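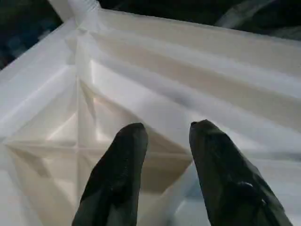
We use cookies to improve your reading experience. By continuing you accept our cookie policy. Accept | Settings

Why I still write down the recipe

When I moved to Grisow I had two suitcases and one notebook. The notebook was from my aunt, and it contained the food of our family in a very small handwriting. I did not open it for the first year. I thought, why should I, when I have a telephone that can show me any soup in the world in one second?

I have changed my opinion, and I want to explain it slowly.

A recipe on the internet is made for everybody. It tells me to use one onion, but it does not tell me which onion, and it cannot know that the onions in my market are the size of a child's head. My aunt's notebook says "onion, but less if from Moynihan Street, they are strong." This sentence is of no use to a stranger. For me it is the best sentence in the book. There is a person in it, and a street, and a dinner that was perhaps too strong one evening.

I must be fair. The old notebooks are also full of mistakes. In ours the rice pudding has 8 spoons of sugar on one page and two on another page, and my mother and my aunt did not speak for part of a summer over which page is correct. Many recipes have no time for the oven. They say "until it is ready." A young person who cooks alone for the first time will cry over such an instruction, and I did.

Still I believe that every household should keep such a book, on paper, and should write in it with a pen. When I save a recipe on my phone I never see it again. I have 132 of them saved, and I could name maybe five. When I write by hand I must decide what is important, and my hand becomes tired, so I leave out the stories about autumn and the long thanks to the grandmother of the author. What stays is short.

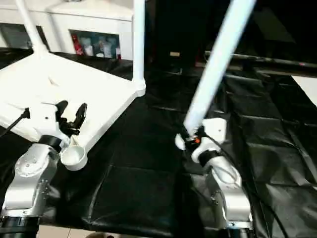
Gönül Sönmez wrote to me, after I spoke of this idea in my last column, that paper is a romantic thing for people with dry kitchens. Her mother's recipes were kept under the sink, the pipe broke in May, and the whole family lost the book in one night. Since then she types everything and sends a copy to each of her cousins. She asked me what I would say to that.

I would say that she is right about the pipe. A book can be lost, and a copy with the cousins is a wise thing. But I would also ask her if the cousins write something back. Does one of them add that the dough needs more water in the mountains? If yes, then it is a living book and I have no complaint, it can be typed or written or scratched on the wall. If the file only lies there and waits, then I am a little worried for it.

My own notebook has now some pages from me. The first one is a lentil soup, and I made an error already in the title. I did not cross it out. Next to the salt I wrote "the pot from the neighbor is bigger, be careful" – my daughter will have to ask which neighbor.

678 shares | 2 comments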